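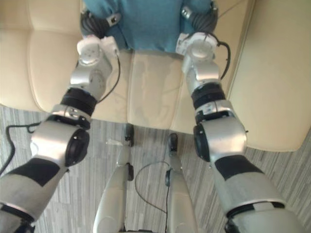 Teal cloth, cream leather sofa

Plaststead Reader 3: a study tool for Greek tragedy, reviewed

April 29, 2019

Plaststead Reader is a browser program for students who have to write about Greek plays in translation. It shows the text on the left, notes on the right, and a search box over both. I used version 3 for one term with Antigone, mostly to prepare papers on the chorus.

Setup

An account takes an email address and a class code. Without a code the program opens in single-user mode, which has everything except shared notes. The Antigone module loads 694 notes, sorted by type: staging, meter, myth, and word choice. Each type can be switched off. I left meter off for the first reading and turned it on for the odes.

Notes and search

The notes are short and mostly sound. Those on the entrance song explain strophe and antistrophe clearly and mark where each pair begins. Notes on the later odes are thinner, and the fourth ode has almost none on why the chorus picks the myths it does — a common paper topic.

Search is literal. A query for "elders" finds the word and skips passages where the chorus is called "old men" or "lords of Thebes." The tag filter covers part of the gap, but tags apply to notes only, so a speech without a note cannot be found that way.

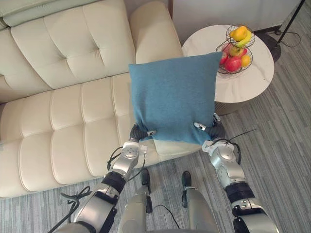
One reader of my earlier post on version 2 objects that literal search is the right choice for a translated text, as a looser match would return lines where the English agrees and the Greek does not. I accept this for word studies. For finding every place where the chorus speaks to Creon directly, a speaker filter would do the job, and version 3 still has none.

Line numbers follow the Greek. The prose translation supplied, by Hughes, drifts from them by up to three lines in the long speeches. Check any citation against a print copy before handing it in.
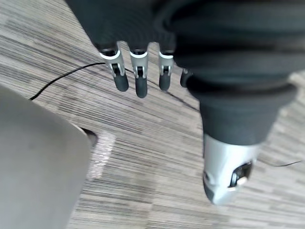 Export and citations

Highlighted passages export as plain text or as a table. The table has columns for line, speaker, passage, and comment. Plain text drops the speaker column, so a choral line and a reply to it run together. Use the table.

The citation builder offers two styles. Both handled the play correctly. Both put the translator in the wrong position when I cited the introduction alone, and I fixed those by hand.

Exports above 457 rows are split into two files, with the header repeated in the second. It is a small matter unless the files are merged later.

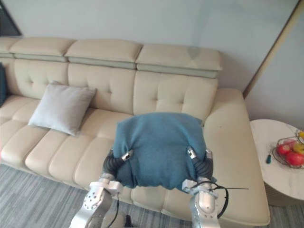
Comments longer than one paragraph lose their line breaks in either format. The help page lists this as a known fault, with a fix planned for June.

Compared with Plutham and Bellport

Plutham has the better glossary and a working speaker filter, but only four plays. Bellport has more plays and far fewer notes, and its line numbers follow the translation, so they match nothing else. For a single paper on a single play, Plaststead is the most complete of these, with the search limits noted above. Students whose play is in the Plutham set should try that one first.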